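Speaker notes - "A Clear Table: Looking After Small Things at Home"
Pullia neighborhood library, 1/13/19

Good afternoon, everyone, and thank you for coming out. (Wait for people at the back to find chairs. Mention the coffee, and that the restroom is down the hall past the periodicals.)

I gave a version of this talk in Flakovthorpe in December, and the first question I got was whether I was going to tell people to throw everything away. I am not. I like things. I have a drawer at home with 4 belts in it and I only wear one of them, and I am very fond of the other three. So please relax, your drawers are safe with me.

What I'd like to talk about is the table. Every house I've ever lived in has had one surface where all the small things end up - the keys, the wallet, the watch that needs a battery, the wooden box your aunt brought back from somewhere. In our old place in Villanueva it was the end of the kitchen counter. Now it's a little chest by the front door, and I'm ashamed to say it was only supposed to hold the mail.

(Pause. Ask for hands: who has a spot like this? Let them laugh at each other a bit.)

My suggestion is to pick a big plain table and take the small things to it, one or two at a time. A white table is lovely for this if you have one. Brown leather and brown wood both show up beautifully against white, and you'll notice a scuff or a dull corner that you'd walk right past on a dark dresser. Put a tray down too, something flat with an edge to it, so there's a place for whatever you've finished with.
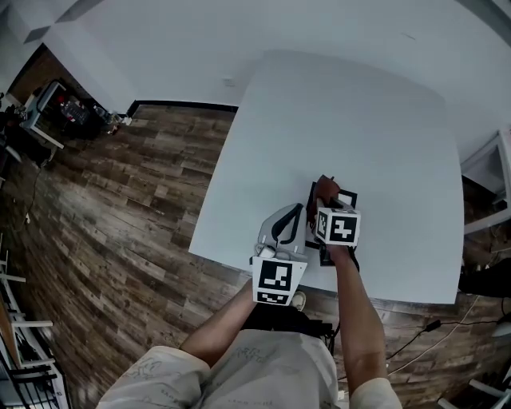

Now, about picking things up. I learned this from my grandmother, who cleaned and sorted her whole sewing cabinet every winter and never seemed to hurry over any of it. She would take up one piece and turn it toward the window, and she'd look at the underside before she decided anything. I used to find this very slow when I was a girl. These days I do exactly the same, and I suppose my own family finds it slow too!

With leather, wipe it with a dry cloth first and see how it looks before you reach for any cream. Most of us use far too much. With wood, dust it, then try a very little wax on the bottom where it won't show. If you aren't sure which one you've got (and with some of those glossy old cases I truly can't tell until I have them in my hand), stick with the dry cloth.

(Pass around the two cloths. Get them back before the break this time.)

Then decide where it goes. I keep three spots: the tray for things I use, a shoebox for things to mend, and a bag for the sale at Brustusholm. That sale took in 800 dollars last time, mostly from little items priced so low that people bought them by the handful, and I came home with a letter opener I had no need for at all.

If you have a lot to get through, please don't try to do it in one go. I once set out to sort 100 buttons after supper and went to bed very cross.

(Questions. If the moth question comes up, say cedar and move along, or we'll be here until closing. Handouts are on the chair by the door - take one for a neighbor.)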